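Odville Tabletop Pick Set — data card

October — Stodutton Simulation Group
3 min read

The Odville set is a paid add-on to the Rosport simulator. It contains rendered tabletop episodes for a single fixed-base arm with a two-finger gripper, along with the scene files needed to replay them. This card covers the base package. The Whiteley extension, with mobile bases, is sold separately and has its own card.

Contents

The package ships 40 scene files in 5 room layouts. Each scene pairs the arm with small objects on a table and background furniture such as cabinets. Light direction is drawn at random per scene, so hard shadows across the arm and the work surface are expected and should not be filtered out.

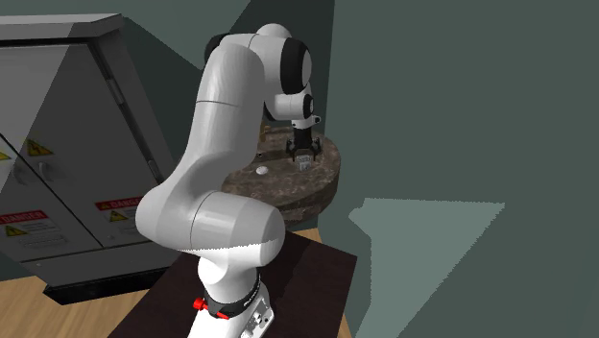 Transparent objects get their own split. Depth on these is exported twice, once as ground truth and once with a simulated sensor dropout mask. Train on the second if your target hardware uses active stereo — the first will look better in evaluation and transfer worse.

Format

Episodes are stored one per folder: joint states, gripper width, RGB, both depth channels and a JSON header. Joint angles are in radians. Gripper width is in meters, measured between the pads.

Known issues

Text on small decals may be unreadable at the default render size. Replay needs Rosport build 19 or later; older builds load the scenes but ignore the dropout mask without a warning. Contact forces on thin-walled objects are approximate.

License

One seat per purchase. Trained weights may be redistributed, scene files may not.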